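4.3 Wrist-view filtering and the gravity-aligned reset

The policy in Drikik takes two inputs: the joint state and a single RGB image from the wrist. All training episodes are rendered in the Holzer interior, a furnished house model with a high beamed ceiling, and the wrist view is attached rigidly to the hand. The image therefore rolls and pitches with every motion of the last three joints. In the first version of the system we passed each rendered view straight to the encoder. This worked well when the hand pointed down at the tabletop and poorly in almost every other pose.

The trouble comes from the sampler. To cover the workspace, Davik draws a random wrist orientation at the start of each episode and lets the planner recover from it. Many of the sampled orientations turn the palm away from the work surface. The planner can solve these cases, but the views collected during recovery carry little information about the target, and the depth head is asked to make predictions for large flat surfaces with no texture.

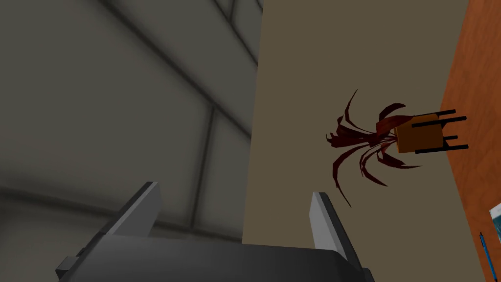

We first tried to remove such views by thresholding image entropy. The threshold was easy to set for bare walls, but it also discarded close approaches in which a plain object face filled most of the view. Lowering it let the bare walls back in. We then replaced it with a learned score, trained on 606 hand-labeled views, that predicts whether the next planner waypoint can be localized from the current image. The score is computed on the encoder features and adds 6 ms per control step on our hardware.

The score is used in two ways. During training, views below the cutoff are kept in the episode but masked out of the perception loss, so the action head still sees them. At run time, a low score switches the controller from visual servoing to joint-space motion until the score rises again. If it stays low for 30 consecutive steps, the controller issues a reset: the fingers are opened, the wrist is rolled to align the image vertical with gravity, and the hand is pitched toward the last known table plane. The table plane is kept in the base frame and does not depend on the current image.
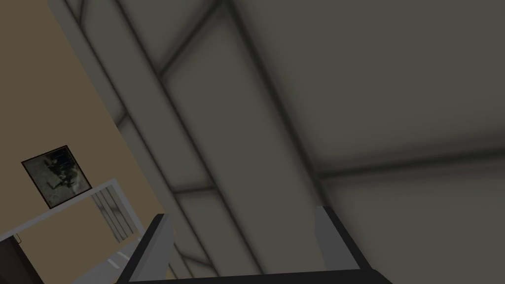
4.3.1 Ambiguity in ceiling-facing poses

Upward poses need separate treatment. The Holzer ceiling has long straight edges, and the line detector in Drostotness, which we use for coarse orientation, returns confident matches on them even when the hand is tilted far from level. A beam edge and a table edge look much the same to the detector. With the roll prior switched off, the estimate often locked onto the wrong line and the reset turned the wrist in the wrong direction.

Two changes fixed most of this. Candidate lines are now weighted by their agreement with the forward kinematics, and the fingers are masked out before line detection – their edges are straight, close and high in contrast, and they were being picked up as structure. We tested the change on 100 starting poses with the palm facing up. Remaining failures were mainly poses near a joint limit, where the correct roll direction was found but could not be followed.

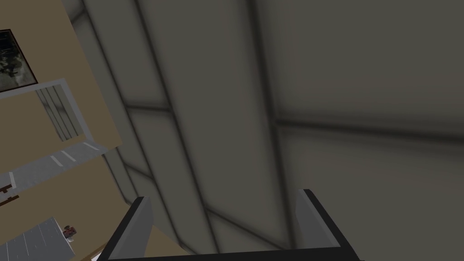 Figure 3. Wrist view with the fingers open and the hand pointed toward the ceiling.

The kinematic weight is held fixed in all experiments reported in Section 5. We did not tune it per room, and a different interior may need another value.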